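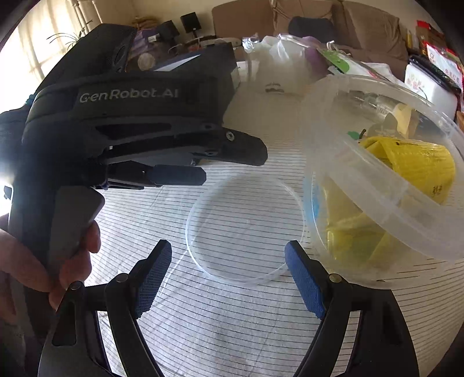

Rana replied to my last post to say that hand-held demos are just teleop with extra steps and that we should have bought a second arm. Fair enough, Rana. Replying in public, with numbers, like a coward.

1/ The task is lids. Get the lid onto the tub, or off the tub, in an ordinary living room with ordinary groceries in the way. We picked it at Brivley in November thinking it would be a warm-up. Wed 19 April and I am still warming up.

2/ No arm at collection time. A person holds the grippers and does the chore, we record, and the policy gets trained on that. The second arm Rana wants would have cost more than every tub we will ever own.

3/ We have 2279 demos. 542 of them are lids. The rest are bags, bottles and things I labeled "misc" back when I believed I would come back and fix it.

4/ The result I promised: train on 300 lid demos picked for variety, and the policy beats the one trained on all 542. I reran it because I didn't like it. I reran it again because Jesto didn't like it.

5/ Jesto is our training code, for the new people. It has opinions, mostly expressed as a stack trace.

6/ What got thrown out was mostly me. I have one way of putting a lid on a tub and I had recorded it over and over, same approach, same wrist, same small pause before pressing down. The policy learned the pause beautifully. It would stop above the rim and think about its life.

7/ Clear lids are their own problem. On a plain table the model finds the rim about as well as I find my glasses. Patterned cloth helped in some runs and hurt in others, and I'm not putting a number on that until we've done it properly.

8/ "Picked for variety" means we embedded the start of each demo, clustered, and took a spread. There is no clever part. Random picks of the same size landed in between, so the picking does something, just less than I'd hoped when I wrote the abstract.

9/ Caveats. One task family, 9 rooms, and every one of those rooms belongs to someone who owes me a favor. If your homes look different, your answer might too.

10/ Someone asked about Prastodar. Yes, we'll run the same subset test on their lids. Their demos come from more people than ours, so I expect the gap to shrink, and I'll post it either way.

11/ Rana has now asked whether the full set catches up if you train longer. It's running. Jesto says 9 hours left, and has been saying so since lunch.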